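Workshop notebook, Cevudska bench
December 3, 2023
Hide glue, batch 4, and the clamping problem on the Esine chairs
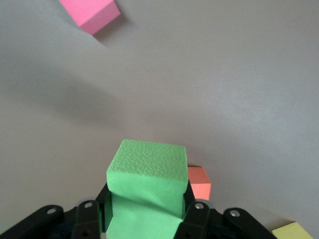 Batch 4 went on to soak last night in cold water, same pot as batch 3. Granules had swollen fully by morning and there was no free water left on top, so the ratio was close. I used 1 part glue to 1.8 parts water by weight. Batch 3 was 1 to 1.5 and it gelled too fast on the rails, which is what started all this.

Glue is the 192 gram strength from the old bag. Weighed out 83 g dry. That is more than two chairs need, but the leftover freezes all right and I want some for the drawer test.

Pot held between 140 and 145 F on the dial thermometer. Dial reads two degrees low against the glass one, so real temperature was a bit higher. Do not let this pot go over 150. Batch 2 was cooked at something like 160 for most of an afternoon and it smelled bad and had no grab. I threw it out and should have written that down then.

Chair A (the one with the replaced back leg)
All old joints cleaned with warm water and a stiff brush. Old glue came off in about ten minutes of soaking with rags, except the left front stretcher, where someone had used white glue over the hide glue. That had to be scraped. Lost a little wood on the tenon. I glued a shaving on the lower face and fitted it back down with a block plane. Dry fit is snug, goes home by hand with one tap.

Warmed the parts on the rack over the heater before gluing. Shop was cold, 58 F. With the parts warm I had close to three minutes before the glue skinned over. With batch 3 and cold parts I had under one.

Order of assembly: back legs and back rails first, then front legs and front rail, let both sit, then side rails and stretchers together. Going all at once is what racked the first one in March. Checked diagonals after clamping, 1/16 out, pulled it in by shifting one clamp.

Chair B
Same order. Right side rail would not close up. Gap was at the top of the shoulder only. Took it apart while the glue was still soft, found a lump of old glue in the bottom of the mortise, chiseled it out, heated the joint with the gun on low and went again. Closed fine. Squeeze-out all the way around on the second try.

Clamps
The round legs are still the trouble. Flat jaws slide. Tried three things:
Cork pads – hold, but leave a faint ring on the shellac if the squeeze-out gets under them.
V blocks cut from scrap poplar, lined with leather – best so far. Need four more.
Inner tube wrapped and tied – good for stretchers, useless on the rails.

The Matsuda clamps are the only ones that do not creep as they sit. The others need another quarter turn after five minutes. If you borrow the Matsudas, hang them back on the rail by the window, and wipe the bars. Two had glue on the threads this morning.

Open time test, scrap maple, 1 inch tenons
Cold parts, no additive: grabbed at 50 seconds
Warm parts, no additive: grabbed at 2 min 50
Warm parts, salt at 5 percent of dry weight: still sliding at 5 min
Cold parts, salt at 5 percent: 2 min 10

Salt does what the Flirkedberg handout claims, at least for time. I have not broken any of those joints yet. The salted ones need a week before I pull on them. The handout also suggests urea for a longer open time, but we have none and I do not want to mix up two things at once.

Hardware
Counted the cut brass screws for the corner blocks, since the order has to go in this week. 174 in the drawer, good ones. 29 more have chewed slots and went into the scrap tin. The full set of Esine chairs takes 189, so we are 15 short before any get dropped or snapped. Order a box of 50, No. 8, 1 1/4 inch. Drill pilot holes full depth and run a steel screw in first – two brass ones sheared on chair A because I skipped that.

Finish
Not touching finish until the clamps are off and the squeeze-out is cleaned. Front rail on B has a water mark from the rags, pale, about the size of a quarter. Probably will go with a light pass of alcohol and a pad. Try it on the inside of the rail before the outside.

To do
Clamps off both chairs tomorrow after lunch
Cut four V blocks, glue leather
Label batch 4 jar and put it in the freezer door
Find out if chairs C and D also have white glue in the stretchers before soaking them
Replace the dial thermometer

Pot was turned off and lidded at 5:40.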